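Week 9 handout: Where to put things (and why we can't find them)
Everyday Memory, evening course
Posted Dec 19, 2024

Hello all. These are my notes from the last session, tidied up a bit, plus the bits I ran out of time for. We were talking about why perfectly sensible people lose their keys, and I promised I'd write up the part on "homes" for objects, because half of you were packing up while I said it.

The short version: remembering where something is takes two separate steps. You have to notice where you put it down, and later you have to get that memory back. Most of the time it's the first step that lets us down. If you dropped your keys on the worktop while talking on the phone, there may be very little in there to get back!

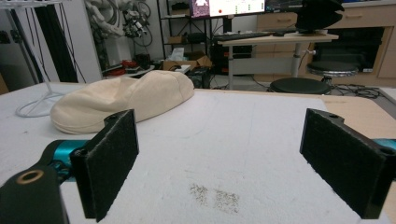
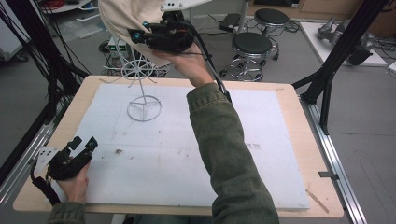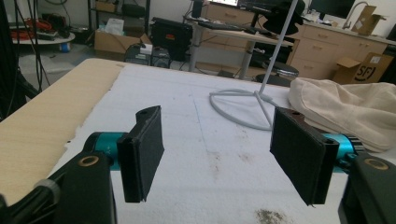

But surely a hook only helps if you use it, came the objection in the discussion, and the days I lose my keys are exactly the days I come in with four bags and don't go near the hook. Several of you nodded at that, and so did I.

It's a very good point and I didn't answer it well on the night, so let me try again. A home for an object works best when it sits on the path you already walk. If the hook is in the kitchen and you come in through the hall, you're asking tired, loaded-up you to make a special trip, and tired you will say no. Put the hook where your hand already is when the door shuts. You might need to live with an ugly spot for a while (mine is on the side of a bookcase, at elbow height, and it looks ridiculous).

Now the diary exercise. A reminder that everyone kept a note, each time they had to hunt for something, of what it was and where it turned up. Between us we logged 313 hunts. Glasses were top, then keys, then phones, and then a long tail of oddities -- the good scissors came up far more than I'd have guessed. The thing I'd like you to look at in your own diary is the "where it turned up" column. Plenty of you found the object in a place you'd already searched. We look with an expectation in mind (glasses case, brown, closed) and if the thing is open, or upside down, or under a letter, we slide straight past it.

So, a small trick for searching. Before you look a second time, say out loud what the thing would look like if it were the wrong way round. It feels daft. Do it anyway.

A word on context, which is in chapter 2 of the reader. Memory comes back more easily when you're in the same place, or the same mood, as when you laid it down. That's why walking back into the bedroom sometimes returns the thought you lost on the stairs. You can do a weaker version in your head: picture the room, the light, who was talking, what was in your other hand. Go slowly. If you rush it you start filling in the gaps with what usually happens, and usual is no help when you're after one particular evening.

Which brings me to habit. You've put your keys down perhaps 1,532 times in that house, and all those times blur together. Psychologists call this interference. Where did you park today? Well, you've parked in that car park a lot, and every one of those bays feels a bit right. Giving the moment something odd helps -- say the bay number in a silly voice, or notice one peculiar thing beside the car.

For January, please read the next chapter (it's short, I promise) and carry on with the diary for about 2 weeks once the holidays are over. Add one new column: what you were doing when you put the thing down. If you can't remember, write "can't remember", as that counts too.

Spare diary sheets are in the blue folder by the door. Please put the folder back afterwards.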